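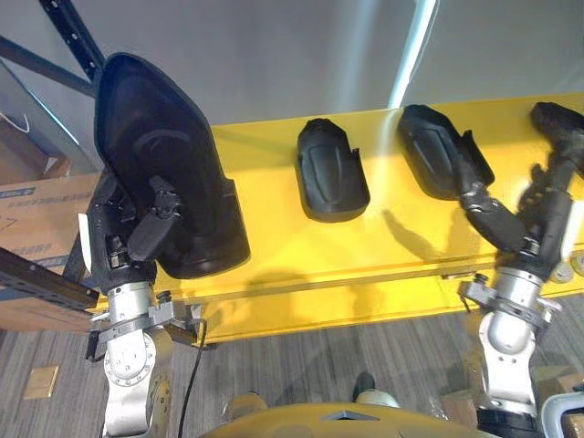 Stendon Creek Water Quality Records: Data Card

Version dated July 31, 2024

Summary

The dataset contains field and laboratory measurements taken at 17 sites along Stendon Creek and its tributary, the Jilham Drain. It is maintained by the Tufa Catchment Office and supersedes the spreadsheets previously supplied on request.

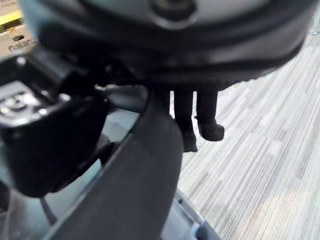

Hiếu Quan

Contents

Each row represents one sampling visit. Fields include site code, water temperature in degrees Celsius, pH, turbidity, dissolved oxygen, electrical conductivity and total phosphorus in micrograms per litre. The present version holds nearly 370 rows in a single comma-separated file. Missing values are left blank; a zero is a measured zero.

Collection

Samples were drawn mid-channel at a depth of 30 centimetres where flow permitted. Bottles were kept chilled and delivered to the Stisell laboratory within 24 hours of collection. Turbidity readings taken during flood flows carry the flag F in the quality column. 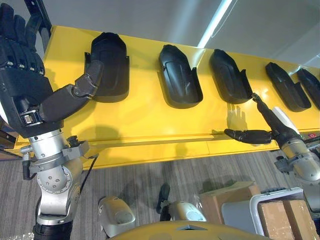 Bottles received after that period were analysed for conductivity only, and the remaining laboratory fields were left blank.

Known limitations

Site J3 was moved upstream of the road culvert during the program, and its earlier and later readings should not be treated as a continuous series. Water colour was recorded by eye and is unsuitable for statistical use. Sites on the Jilham Drain are frequently dry in late summer.

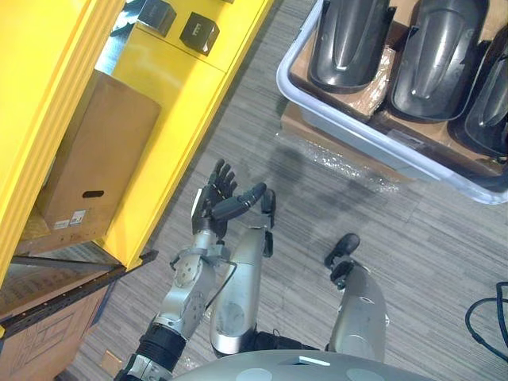

Dry visits are retained in the file with the flag D, so that sampling effort can be calculated correctly.

Licence and contact

The data may be reused with acknowledgement of the Tufa Catchment Office. Corrections should be addressed to Mỹ Quách, Data Custodian, quoting the site code and visit number.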